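Clarnell Robotics Club Forum > Student Projects > Towel folding project, is it worth the term?

wikewatcher
11/04/2022
Parent of a Year 10 in the Clarnell club. The kids voted for towel folding as the senior project and I've been asked to sign off on another term of fees. Before I do, can someone explain what they will have at the end of it? From what my daughter tells me they spend hours folding towels by hand with a pair of grippers, and no robot has folded anything. She can fold a towel already. I've checked.

I'm not having a go at the mentors. I just remember the Brerner line follower from last year, which was going to be at regionals and ended up in a cupboard with no wheels.

hogbonna
Hi, Halima Ogbonna here, I mentor the senior group. Fair question. The plan is in two stages. First the students do the task themselves with the hand-held grippers, over and over, in different homes and on different tables. Then they train a model on the recordings and we try it on the arm at the clubroom. We are in stage one. The target is 300 folds and I'd like them finished by August.

The Brerner robot got its wheels back, for the record.

solder_and_toast
300 folds of what though. If it's all the same grey towel you're going to get a model that knows one grey towel. My lot did this with cups a couple of years ago and it was brilliant until somebody brought in a cup with a handle.

hogbonna
There are 20 items on the list: hand towels, tea towels, face washers, a couple of pillowcases. The grey one is what we start everyone on. It has a black binding on the edge, so the students can see where the corners are going.

wikewatcher
So they picked the easy one.

hogbonna
To begin with, yes.

bent_pin_6
I'm in the senior group. It's not as easy as people think!! You can't feel anything through the grippers so you pinch and you either get one layer or you get both. And if you drag it the tablecloth comes too. My first go took ages and looked like a sandwich. Here's the setup at one of the houses, this is the grey towel:

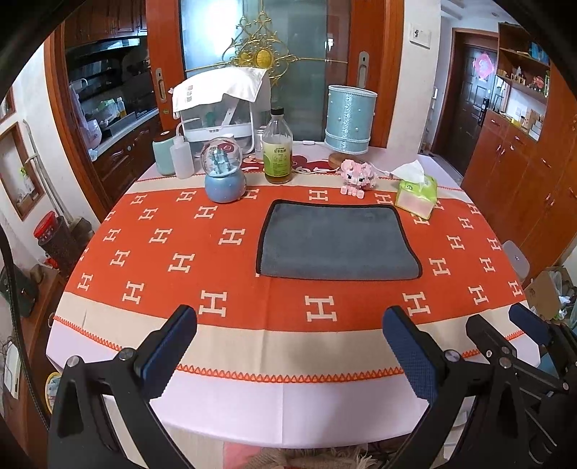

Grey towel on the dining table, both grippers in view.

solder_and_toast
Thanks for posting that. Couple of things straight off.

You've got a patterned runner under the towel, bright orange with H's all over it, and a pink cloth under that. Fine if you want variety, but I hope somebody is writing down which surface goes with which session. When the results come out lopsided you'll want to know, and you won't remember.

Second, look how much is along the back of that table. Snow globe, lamp, tissue box, glass bottle, a pig made out of blocks. A model can learn to lean on that stuff. "Pig on the right, so fold now." I'm only half joking.

anwachukwu
Aminu Nwachukwu, I look after the data side. I disagree with the last bit. Leaving the table the way people keep it is the point of going to homes at all. If we cleared everything away we'd have 300 folds on bare tables and it would fall over the first time it met a sauce bottle. Last year's group at Costach cleared the lot and their demo only worked in their own room.

The surface log is a good idea and we weren't keeping one. We are now.

solder_and_toast
Cluttered is fine if it's different clutter. If one kid does 50 folds in front of the same pig you've still got the problem. How many houses?

anwachukwu
Six so far.

solder_and_toast
Six is thin. I'd want more houses and fewer folds at each before I believed any success rate you put on a poster.

wikewatcher
This is where I get stuck. You two can't agree on whether the table should be tidy, there wasn't a log until five minutes ago, and I'm being told there'll be a working demo. What number would you call a success? I'd like it written down before the arm gets switched on, so it can't be shuffled around later.

hogbonna
That's reasonable. I've been putting it off because I don't know what the arm will manage. Let me take it to the students, they should be the ones to set it.

bent_pin_6
We talked about it already sort of. Half of us said it has to do the grey towel eight times out of ten and the other half said that's too many because the arm is slow and the camera mount wobbles. Also someone wants it to count if it's folded but crooked. I don't think crooked should count.

wikewatcher
Crooked should not count.

anwachukwu
Depends how crooked. We'd need to measure it, edge to edge. 2 cm out on a hand towel is what I get when I do it at home.

solder_and_toast
Then put 2 cm in the rules and have someone who isn't on the team hold the ruler. And test on a towel that was never in the training set, in a house you haven't been to. Otherwise it's a recital.

wikewatcher
I'd volunteer my house for that. Nothing on the table at all, or everything on the table, you choose on the day. I won't be telling my daughter which towel.

hogbonna
Accepted, thank you. I'll put the unseen towel and the unseen house in the test plan. Does that mean you're signing?

wikewatcher
It means I'm signing for this term. Ask me again when I've seen the log.

bent_pin_6
can it please not be a fitted sheet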